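The Kitchen That Never Needs Cleaning

The first thing I did with the Skonau kitchen was lose an hour. The second thing was lose another one, this time on purpose.

Skonau is a subscription, though the company prefers "practice environment." You pay, you download, and you get a kitchen that exists only on your computer, along with enough digital groceries and crockery to fill it. Then you put a robot arm in there and let it make mistakes on dishes that cost nothing. When it has stopped making mistakes, or has at least started making more interesting ones, you copy what it has learned onto a real arm and stand well back.

The people who buy this sort of thing are small robotics shops, university labs and a growing number of hobbyists with understanding spouses. I am none of these. I have a desktop computer that sounds like a leaf blower and a lifelong interest in not doing dishes. Naltis, the outfit that makes Skonau, gave me a five-day trial anyway.

Installation is billed as a coffee break. It was a coffee break in the sense that I drank a lot of coffee. The download is large, the progress bar is an optimist, and there is a stage called "settling" during which every object in the kitchen is dropped very gently from a very small height until it agrees to stay put. I watched a cup settle. I have had worse evenings out.

Ching-wen Lo, who runs the Naltis support desk, called me on the second morning, having noticed that I had restarted the program nine times before breakfast. She was kind about it.

"Most people try to make it do something hard right away," she said. "Ask it to move a cup."

I had asked it to make lunch.

So we moved a cup. You steer the arm with a game controller, a mouse or, if you have bought the Horkach add-on, a small puck that you push and twist in the air. I had the controller. Getting the gripper above something is easy. Getting it down to the right height, at the right angle, without nudging the neighbors, is like parallel parking with a pair of tongs. I tipped over the same bottle so often that I began to take it personally.

Each run is recorded, and the recordings are the point. Do the job well enough times and the software will try to copy you. Do it badly and it will try to copy that too. By the third evening I had taught a very expensive machine to pause above its target and wobble, exactly as I do when I'm looking for my glasses.

What Naltis has put real work into is the clutter. Plenty of rival kits offer you a bare table and a colored block, and an arm raised on that will go to pieces the first time it meets a fruit bowl. Skonau shuffles the deck. One button, marked with a pair of dice, throws a new mix of objects onto the counter, and the taste of whoever filled the cupboards is hard to pin down. There are sensible things like spoons and mugs. There are also toys. The catalog holds 217 items, and the dice have no sense of occasion.

You can also swap surfaces, and you should, because an arm that has only ever seen one countertop tends to think the countertop is part of the job. I went for marble on the grounds that I will never be able to afford it. The pattern is busy enough to hide a dropped earring, and my early attempts got noticeably worse on it. Ching-wen Lo told me this was good. I have heard the same from physical therapists.

The views are another matter. You can look from across the room, which makes you feel like a manager, or from right down by the gripper, which makes you feel like a crab. I started with the first and ended up living in the second. Across the room you can see the whole plan. Down by the fingers you can see why it won't work.

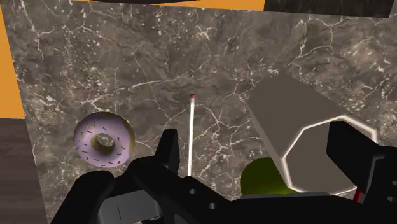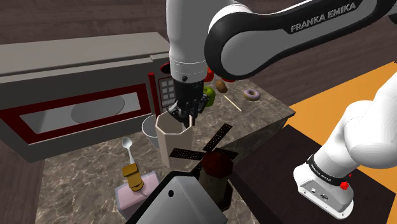
A frosted doughnut made it into both views; my diet did not survive the week.

Now for the complaints, which I kept in a notebook. The menus seem to have been named by different people who weren't speaking. "Reset" puts the objects back, "Restore" puts the arm back, and "Return" closes the program without asking. The manual is long and thorough, and assumes you wrote it. And soft things are still beyond it. There is no dish towel in Skonau, no slice of bread that bends, no plastic bag. I asked about this and was told that cloth is coming. Cloth, I gather, has been coming since April.

Price is the other sticking point. A single seat is $2000 a year, and the Horkach puck is extra. The obvious rival, Kwok, charges less and runs on weaker computers, but its kitchen is a gray room with a gray shelf, and after a day there I wanted to open a window. If you only need an arm to stack boxes, buy Kwok and spend the difference on boxes. If it will ever have to work where people eat, I'd pay for the clutter.

Szu-yu Lo, who fills the cupboards at Naltis (and is Ching-wen's sister, which explains a good deal about how fast my support tickets were answered), told me the hardest object to get right was the plain drinking cup. Customers forgive a strange toy. They have all held a cup, and they know at once when it slides wrong or lands too lightly. She spent weeks dropping a real one on her desk and listening to it.

On my last night I ran the cup job one more time, hands off, with the arm working from my own recordings. It came down, paused, wobbled, thought about its glasses and closed its fingers. It got the cup up and over to the other side of the counter and set it down a little too hard. I hit Return by mistake and lost the recording.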